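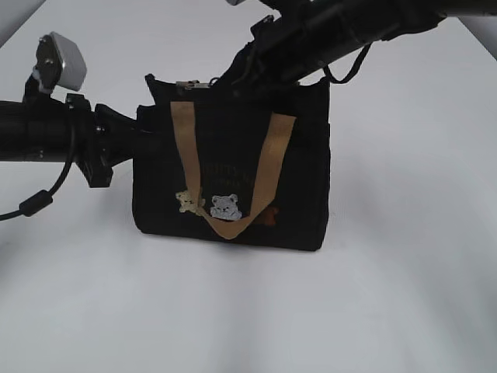
# Notas para a palestra — ler os salmos de lamento

Encontro de leitores, sala grande da livraria Cetine. Falar de pé, sem projetor. Água em cima da mesa.

**Abertura (curta)**

- Agradecer o convite e dizer logo o tema: o que fazemos com as orações que se queixam.
- Perguntar quem já leu o Salmo 88 até ao fim. Esperar pelas mãos.
- Ler em voz alta os versículos 1 a 9. Devagar. Não comentar ainda.

**1. O que é um lamento**

Boa parte do saltério é queixa. Alguém fala com Deus e diz que as coisas estão mal. Costuma haver uma forma: invocação, queixa, pedido, confiança, louvor. O Salmo 13 tem tudo isto em seis versículos e serve bem para mostrar a forma no quadro.

O 88 não chega ao louvor. Acaba na escuridão. Ler o último versículo e fazer uma pausa.

**2. Porque os saltamos**

- Na coleção de devocionais da editora Rirden que tenho em casa, 2 volumes, 770 páginas ao todo, o 88 não aparece.
- Contar a história do grupo de Lusta: em agosto lemos um salmo por noite e houve quem pedisse para passar à frente quando chegámos aos mais duros. Não passámos. A conversa dessa noite foi a mais longa do mês.
- Não acusar ninguém. Eu também os saltei durante anos.

**3. Como os ler**

Ler em voz alta, mesmo sozinho. Ler na primeira pessoa, mesmo quando a queixa não é nossa; pode ser a do vizinho de banco. Deixar o salmo acabar onde acaba — sem lhe colar um versículo alegre a seguir.

Exemplo do 42: a mesma pergunta volta três vezes, se contarmos com o 43 («Porque estás abatida, ó minha alma?»). Quem reza repete-se. É normal.

Se houver tempo, Lamentações 3. Se não houver, passar diretamente às perguntas.

**Perguntas prováveis**

- «Não é falta de fé queixar-se?» — Responder com o Salmo 22 e o uso que dele se faz nos evangelhos.
- «E os salmos que pedem vingança?» — Dizer que é outro assunto e que dá uma noite inteira. Não entrar.
- Que tradução usar: qualquer uma que se leia bem em voz alta.

**Para acabar**

Ler o 130 completo. Avisar que o caderno Okonkwo com as leituras está à venda à entrada, e que a lista das passagens de hoje vem na página 242. Próximo encontro: ver a data com a livraria antes de a anunciar.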